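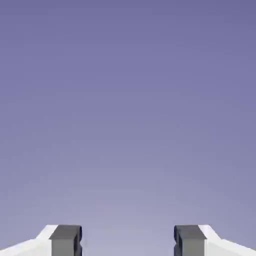 Why do so few people vote in the Hitthorpe town council primary?
Most of the residents we surveyed said they did not know a primary was being held. Lack of interest came second, and trouble getting to the polls came a distant third.

Student project report, Local Government and Elections
January 2022

Background

Hitthorpe elects its council from wards. When more than two candidates file for a ward seat, a primary is held in June and the top two go on to the fall ballot. In the last cycle only the Gwilliam ward had a contested primary. The incumbent had first been appointed to fill an empty seat and had never faced an opponent. Two challengers filed, one from each end of the ward.

The ward has two main neighborhoods. Standoda is the older one, near the rail line, and most of its homes are owned by the people living in them. Skoltel was built later and is mostly rentals. The incumbent and one challenger both live in Standoda. The other challenger lives in Skoltel.

What we did

We wanted to find out whether voters in the two neighborhoods got the same information before the primary. We mailed a one-page survey to 500 addresses in the ward, split evenly between Standoda and Skoltel, and 131 came back. We also read the candidates' campaign finance filings, which are kept at the town clerk's office and can be copied for a small fee.

The survey asked whether the person had voted, how they had heard about the primary, and which issue mattered most to them. Names were not collected. We left out a question on party because council races in Hitthorpe are nonpartisan, although all three candidates had been active in the same party and this came up in several written comments.

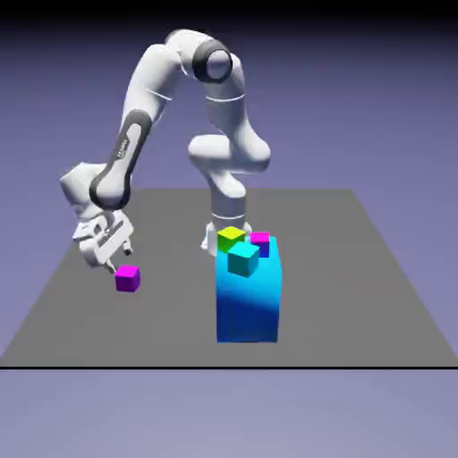 What we found

Mail was the main source of information in Standoda. People there remembered flyers from at least two of the candidates. In Skoltel, the most common answer was a neighbor or a family member, and many people checked "did not hear about it."

The spending reports fit with this. The incumbent spent the most on printing and sent flyers to a list of past primary voters. That list favors people who have lived at one address for a long time – renters who moved in recently would not be on it. The Skoltel challenger reported less than $1,000 in total spending, including $200 for yard signs.

Road repair was the top issue in both neighborhoods. Rent came second in Skoltel and was hardly mentioned in Standoda.

Problems with the survey

More surveys came back from Standoda than from Skoltel, so the combined results lean toward homeowners. People who voted were probably also more willing to answer. We did not have a translated version, and we would include one if we did this again.

Suggestions

The town could send a postcard to every address in a ward with a contested primary. The clerk's office already does this for the fall election. The sample ballot could also be posted at the Skoltel bus stop and the library by the end of the month before the primary.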